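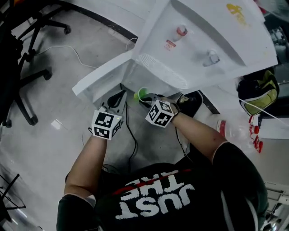 A water dispenser, a green cup and two hand-held grippers. The thinking, for now, is supplied by the person in the black T-shirt.

THE CUP OF WATER TEST

by Isla Tapsell | Feb 9, 2025 | in Opinion

Every few months somebody tells me the household robot is coming, and I ask the same question. Can it get me a glass of water?

People who work in the field hate this question. They would like to talk about folding shirts, which looks wonderful on video, or about the robot that did a backflip. I have no need of a backflip. I am 48 and thirsty, and the kitchen is down the hall.

Consider what a cup at a water dispenser asks of you. You pick up something light and thin without crushing it. You choose between two taps, one of which will scald you. You get the cup under the spout, you press, and you stop pressing before the floor gets involved. My nephew could do all of it at four, apart from the last part.

The grippers in the picture are the tool of the moment. A person holds one in each hand and does the chore with them, jaws and all, and the recordings go into teaching a machine to do the same. The white cubes with the black squares on them let a computer work out where the grippers are. It is a sensible idea and I mean that. It is also a bit like learning the piano by watching somebody play in oven mitts.

I put this to Kumaresan Kartha, who spent years on packing lines before he moved over to robot training, and he didn't laugh as much as I'd hoped. "The mitts are the point," he said. The machine won't have fingers, so why teach it with fingers? Fair enough. He told me it can take 300 tries at one small chore before there is anything worth learning from, and that was for one cup and one dispenser. Change the cup and you may get to start over.

I asked what happens if the dispenser is lying on its back, as ours sometimes is. He said most software would have opinions about that. I took it to mean no.

And this is my trouble with the sales talk. A shop floor or a kitchen is never set up the way the demo was. There is a cord across the walkway. A shoe has turned up where no shoe should be. The chair has rolled off to wherever it goes. People get through all that without noticing, and then we're told a machine can do "80 percent" of the job, as if the rest were a rounding error. The rest is where the cord is.

Rosemarie Wegener, who ran the break room at Dreßler when I temped there, had a new coffee machine delivered one September that was supposed to look after itself. It needed her 9 times before lunch. She kept a tally on the wall. By her math it had created half a job, and she asked for the pay to go with it.

I don't want to be the columnist who said the telephone wouldn't catch on. Machines already do plenty of chores, and we stop calling them robots once they work. The dishwasher is a marvel. But the dishwasher got there by being a box that never has to come and find the dishes. Loading it is still on me, and so is the argument about which way the forks go.

So can they do chores yet? Some of them, slowly, in a tidy room, with a patient person standing by. I've had roommates who scored lower. I would put one in a warehouse tomorrow, moving the same bin to the same shelf. I wouldn't put one near the red tap while my mother is holding the cup.

Mr. Kartha thinks I'll change my mind, and he has invited me back to see the next version. I said yes. I'm bringing my own water.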